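Detcombe Household Goods Library to open second lending room in September

DETCOMBE, August 14, 2024

The Detcombe Household Goods Library will open a second lending room on the ground floor of the former Kirkegaard warehouse, giving residents a larger place in which to return, sort and borrow everyday items for the home. The new room takes over the returns work which has until now been carried out behind the front desk at Banatton Road.

The Library lends cleaning equipment, kitchenware, small tools, children's toys and games to households across the district. Membership is free to anyone living within the Detcombe boundary. In July the Library recorded 512 returns, the highest figure for a single month to date, and staff reported that mixed boxes now make up the larger part of what is handed in.

A mixed box is one in which articles from different parts of the catalogue are returned together. Under the arrangements to be used at the new room, the contents of each box are tipped into an open metal bin, and every article is then taken out singly, checked against the loan record and placed with others of its kind. Cleaning products are separated from toys at this first stage and are not stored in the same part of the building.

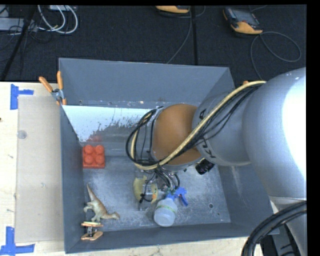
A small spray bottle and a red toy building block in a grey metal bin.

Metal bins were chosen in preference to the fabric crates used at Banatton Road. They can be wiped down between boxes, and small parts do not become caught in seams or folds. The sorting area will hold five bins, set at standing height along the north wall, with shelving for checked goods opposite.

Dayana Cáceres, Head of Lending Services, said: "Our members are generous with their time and they bring things back promptly. What they ask of us is that a toy set should be complete when it reaches the next family, and that a bottle should be what its label says it is. The new room gives my colleagues the space to check both properly. At Banatton Road we have been sorting on a counter that was built for issuing tickets."

The catalogue has been revised in preparation for the move. Household articles are now grouped under 61 headings, replacing a longer list which had grown up over several years and contained a number of duplicates. Building blocks, which had appeared under three separate headings, are brought together under one and will be lent by weight in lidded tubs. Spray bottles will be lent empty and must be returned empty. Members who hold filled bottles from an earlier loan are asked to speak to a member of staff before returning them.

The revised catalogue will be kept on the Rorneo stock system, which the Library adopted earlier this year. Existing membership cards remain valid and no member will need to register again.

Teófilo Huaranga, Director of the Library, said: "The Kirkegaard building has stood partly empty for a long time, and we are pleased to bring the ground floor back into daily use. The work of a lending library of this kind is largely the work of putting things back in the right place. I should like to thank the staff who have done that work in cramped conditions, and the members who have been patient with us while the new room was prepared."

Returns will be accepted at both sites for the first seven weeks after opening. After that period, mixed boxes should be taken to the Kirkegaard building only. Single items may continue to be returned at either desk during normal opening hours. Large articles, including carpet cleaners and folding tables, should be returned by appointment.

Members are reminded that articles should be clean when returned and that loose parts should be placed in the bag supplied with the loan. Parts found after a return has been made may be handed in at any time without charge.

Details of opening hours and step-free access at the Kirkegaard building will be posted at both desks before the new room opens.

ENDS

Notes to editors

The Detcombe Household Goods Library is an independent lending service for residents of the Detcombe district. Requests to visit the new lending room before it opens should be made in writing to the Director's office at Banatton Road.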